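Ticket 1318: Right hand-held gripper loses tracking during cloth demos
Status: Open
Site: Hotoritz, upper floor
Software: Rova recorder

Reported in April. Task is wiping a ball with a cloth, shown by hand with two grippers. The left pose track is fine. The right one jumps, and Rova rejects the demo at the check step. Last batch was 40 demos, 13 rejected, all for the right side. 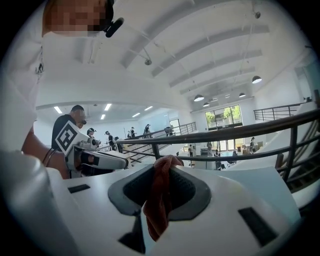 Photo: Jarnano / Hotoritz site log

First thought was daylight from the big window on the lower level. Ran a batch after dark with the ceiling lights on. Same error, so I ruled that out.

Swapped the cubes between left and right. The fault stayed on the right. Put them back.

Recalibrated both grippers with the Lloyd profile. No change.

Went through the rejected demos one by one. In most of them the jump comes when the right wrist rolls inward to bring the cloth up against the ball.

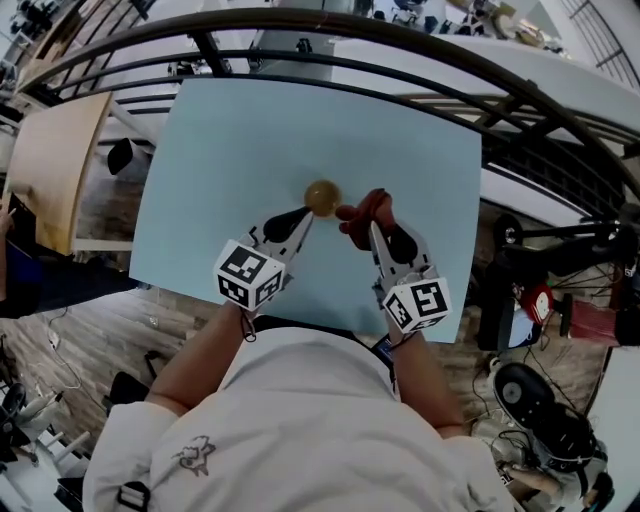
At that angle Rova sometimes picks the wrong face of the cube and flips the pose for 2 frames, then recovers. The check step counts any flip as a failure.

Workaround for now: keep the right wrist flatter and move the cloth slower. Rejected demos are kept in the folder, please don't delete them.

Still to do: ask Jarnano whether the flip limit can be raised in the config. Leaving this open until they reply.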